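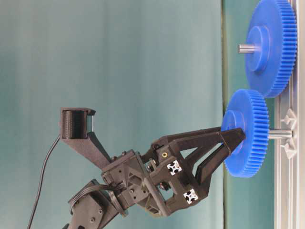 Fig. 1. The smaller gear, side on, with its hub and shaft.

Millthorpe Workshop Course
Handout 4: Spur gears in mesh

Read this before the practical. You need the two blue plastic gears, the aluminium rail, a ruler, a pencil and the record sheet from the back of the folder. Gears and shafts are signed out at the stores hatch and go back there at the end.

1. Parts of a spur gear

A spur gear has straight teeth cut parallel to its shaft. The flat part between the teeth and the middle is called the web. The raised boss in the middle is the hub. The hub gives the gear a longer hold on the shaft and helps to keep it from rocking. Both of our gears have a hub on one face, and it is the best place to hold them. Try not to pick a gear up by its rim. Plastic teeth mark easily, and a nick in one tooth can be felt once every turn.

The bore is the hole through the hub. If it is too big for the shaft, the gear will wobble. If it is too small, do not force it. Bring it to the bench at the front and we will find you another.

2. Words you will need

Pitch circle: the imaginary circle on which two gears can be thought of as rolling against each other. It lies part of the way down the teeth.
Module: the pitch circle diameter in millimetres divided by the number of teeth. Two gears must have the same module to run together.
Centre distance: the distance between the two shafts. For a correct mesh it is half the sum of the two pitch circle diameters.
Backlash: the small amount of play between the teeth.
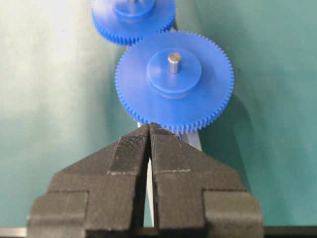 Reading time for sections 3 to 5: 4 minutes

3. Fitting the gears

Fit the large gear first. Lower it on to its shaft with the hub facing up and let it drop under its own weight. It should sit flat. Spin it once with a fingertip on the hub and watch the rim from the side. If the rim rises and falls, take the gear off and put it on again.

Now bring the small gear down beside it. The teeth of one must go into the gaps of the other. If they land tooth on tooth, the second gear will stop short and sit proud. Do not press. Turn the large gear by a very small amount, less than one tooth, and the small gear should go down.

Kazimiera Rutkowska will show this once at the start of the session. Watch which gear she turns.

4. Checking the mesh

Hold the large gear still and rock the small one gently. You should feel a slight click of play. No play at all means the shafts are too close and the gears will bind. If you can see daylight all the way through between the teeth, the shafts are too far apart and the teeth will skip under load.
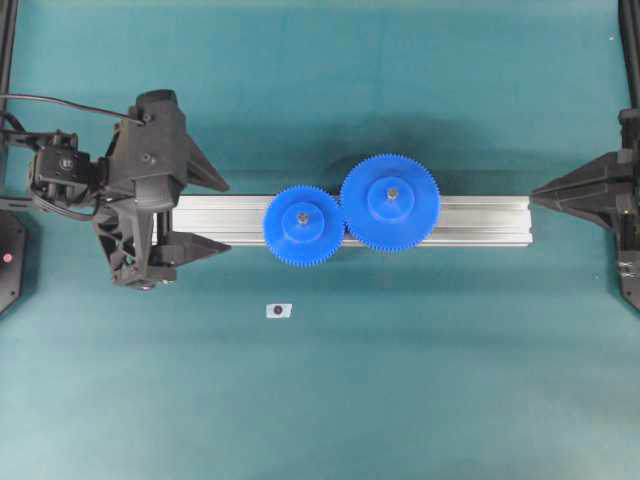
Fig. 3. Both gears on the rail, small one on the left, teeth meshed.

5. Ratio and direction

Two outside gears in mesh always turn in opposite directions. Put a pencil dot on each rim at the point where they meet. Turn the small gear through one full turn and see how far the dot on the large gear has gone. It will be less than a full turn.

The ratio is the number of teeth on the large gear divided by the number on the small gear. Count both, twice, starting from your pencil dot. If your two counts differ, count again. Write the ratio to 2 decimal places. 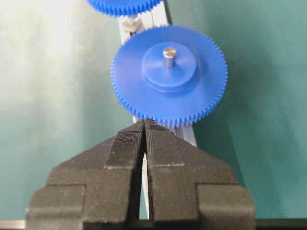 Page last changed: August, by P. Majimbun

6. Moving a gear apart

Slide one shaft along the rail until there is a small gap between the rims. Turn either gear. The other stays where it is. Then close the gap a little at a time and note when the second gear first begins to move, and when the play feels right. Measure the centre distance at both points.

7. To hand in

The completed record sheet, with both tooth counts, the ratio and the two centre distances. Add a sentence on what you felt when the shafts were too close. Sheets go in the tray marked Majimbun by the end of the session. Rub the pencil dots off the gears before you return them.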